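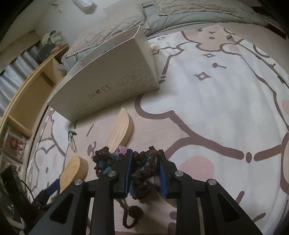 **tuckstitch_maes**
Member, Fiber & Yarn board

**Ruffle scarf: finish it, frog it, or put it back in the box?**

Sorting out craft stuff on the bed and I'm stuck on the brown and blue ruffle piece. I started it in September with Mulura yarn and got bored. It's thick and bumpy, mostly brown with stretches of blue, and it's still attached to the ball. I'd guess I'm a third of the way through.

I have 2 more balls of the same yarn put away. Do I finish it or pull it out and use the yarn for something flat? And is a shoe box okay for storing this kind of thing? My projects have been living in shoe boxes for years.

---

**pisen_loops**

Finish it. Ruffles eat yarn and you've already done the boring part. If you frog it you get a heap of kinked yarn that has to be soaked and hung before it's any use.

---

**hook6mm**

Disagree. If you got bored once you'll get bored again. I frogged a ruffle scarf last winter and made a plain cowl from it in two evenings. I didn't soak anything. Wound it up tight, left it for a week, and the kinks mostly went.

What hook were you using?

---

**tuckstitch_maes**

A 6 mm. The yarn label says 5 but it came out stiff.

---

**hook6mm**

Stiff is what you want for ruffles. On a 6 they flop. Another reason to start over.

---

**pisen_loops**

They don't look floppy to me, they look full. I wouldn't go down a size.

---

**andero_attic**

On the box question – shoe box is fine for a project you're working on. For anything longer than a season I'd use a plastic tub with a lid. I lost a whole bag of wool to moths and it had been in cardboard. Acrylic they'll leave alone, so check what yours is.

Also, wind the loose end back onto the ball before it goes away. A trailing strand will be around everything else in there by Tuesday.

---

**tuckstitch_maes**

It's a wool blend, so maybe a tub. I've got one from Andero that has 625 buttons in it. I know the number because it was printed on the bag, I didn't sit there.

---

**quietpurl**

What are the curved wood pieces next to the yarn? Bag handles?

---

**tuckstitch_maes**

No, just wood blocks that were in with the craft things. I like the grain. They're going in a separate bag so they don't snag the yarn. Same with the little green clip.

---

**quietpurl**

Okay. Sand any rough spots if they ever do share a box with yarn. And is that lilac I see behind the ruffles?

---

**tuckstitch_maes**

Yes, that's a crochet piece too. That one I'm keeping as it is.

---

**andero_attic**

I keep a slip of paper with each unfinished piece: hook size, yarn name, what row I was on. Takes a minute. I've got close to 1,000 yards tied up in things I can't identify from before I started doing that.

---

**pisen_loops**

Still voting finish.

---

**tuckstitch_maes**

Going to do one more repeat on the 6 and see if I can stand it. If not I'll frog it this weekend and try the cowl. hook6mm, do you have the stitch count for yours?

---

**hook6mm**

I'll look. It's written on the back of an envelope someplace.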